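3.2 Living with plain walls

When we began the Mustden study we expected people to talk mostly about furniture, and we had built the interview guide with that in mind. What they wanted to talk about was walls. Again and again a tenant would sit us down, pour the coffee, and tell us at some length why the living room was still white after all these years. We had set aside one short question for the subject, and by the end of May it was filling half of every visit, so we rewrote the guide and gave it a section of its own.

We visited 45 households in the De Luca and Grallisari buildings, which were put up by the same builder and share nearly the same floor plan. Both leases allow tenants to paint, provided the walls are returned to white when they leave. Only 9 of the households had ever done so. The others gave us reasons that were rarely about money. Many spoke of not wanting to "use up" the room too early, as if a color were something you could only choose once. One woman in Grallisari had kept the same paint cards in a kitchen drawer through two children and a change of career, and she was happy to bring them out for us — she still liked the green. 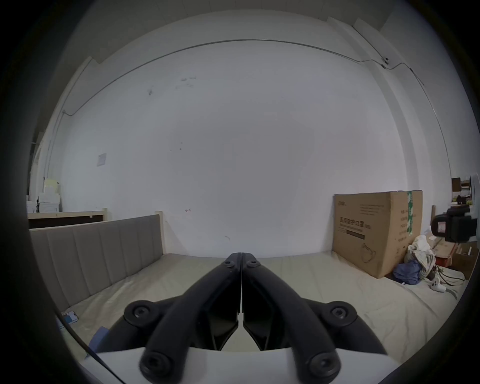 Macapagal, in his earlier essay on rented rooms, calls this habit "waiting with the walls," and we have found the phrase very useful, although we would stretch it a little. He had in mind people who expect to move soon. Many of our tenants had no such plans. They had settled in thoroughly, knew the neighbors, and could tell you which radiator knocked in winter, and still they spoke of the walls as a thing to be decided later on.

Hanging things was another matter, and here the two buildings parted ways. In De Luca, where a hallway notice asks tenants to keep nail holes small, people leaned their pictures on shelves and along the baseboards. In Grallisari there was no such notice, and we saw calendars, family photographs, and one very handsome quilt, all hung with real nails and a fair amount of pride. We do not want to make too much of a single sheet of paper in a hallway, but several De Luca tenants quoted it to us nearly word for word.

The answers of those who had painted are taken up in Section 3.3, together with the 16 follow-up visits.

Figure 3. A plain white wall.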